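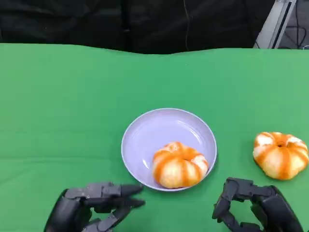

Home Shop Table Linens Event Hire Care Guides Contact

Claltine Heavyweight Tablecloth

By Chantelle Tshabalala
December
Last updated: December, 4:15 p.m.

The Claltine is our standard cloth for trade tables, school halls, church suppers and craft fairs. It is a woven polyester with a plain hem on all four sides. We have sold it from the Drenton shop for nine years and the weave has changed once in that time, when Rivine moved to a slightly tighter yarn. Cloths bought before the change can be used alongside new ones, but the older ones hang a little softer.

Item number: 1487
Fabric: 100 percent polyester
Hem: double-turned, lockstitched
Wash: warm, with like colors
Dry: low heat or line
Iron: medium, no steam needed
Sold: singly or in packs of 10

Sizes

We stock three rectangles, for four-foot, six-foot and eight-foot folding tables. Each is cut to reach the floor on the front and both sides, with a shorter drop at the back so that people can sit or store boxes under the table. If you want a full drop on all sides, order the next size up and pin the extra at the back corners. Round cloths are on a separate page.

Folding tables vary. Measure the top and the height before you order, and measure with the legs locked. We can't exchange cloths that have been washed.

Colors

Lime, navy, burgundy, black, white, sand and slate. Lime is a yellow-green and looks brighter under hall lighting than in daylight – ask for a swatch if you are trying to match a logo. Swatches are free, two per customer. Black and navy shed a small amount of dye in the first wash, so wash them alone once.

Dye lots differ slightly. For a long row of tables, order everything together and write "one lot" in the notes box. Hugo Poulain packs the bulk orders and will call if he can't fill yours from a single lot.

Creases

Cloths ship folded and will show fold lines when you open them. Most of these drop out overnight if the cloth is hung over a rail. For the rest, use an iron on medium from the wrong side. Do not iron over candle wax. Scrape it off cold, then press the spot between two sheets of brown paper.

After use, fold in thirds lengthwise and roll the cloth around a cardboard tube. Rolled cloths need very little pressing next time. We sell tubes for this, or a carpet store may give you an offcut.

Clips and weights

Outdoors you will need clips. The steel spring clips fit tops up to an inch and a half thick. The plastic ones are cheaper and fine indoors, but they get brittle after a winter in a shed.

Hire

All sizes can be hired by the weekend from the Drenton shop. Return them unwashed and shaken out. There is a charge for burns and for tape residue – please use pins or clips to hold signs.

Delivery and stock

Stocked colors leave the next working day. Slate in the eight-foot size is on back order until the next Rivine delivery. Rivine has agreed to keep making the Claltine in the current colors through 2030, so matching cloths can be added to a set later.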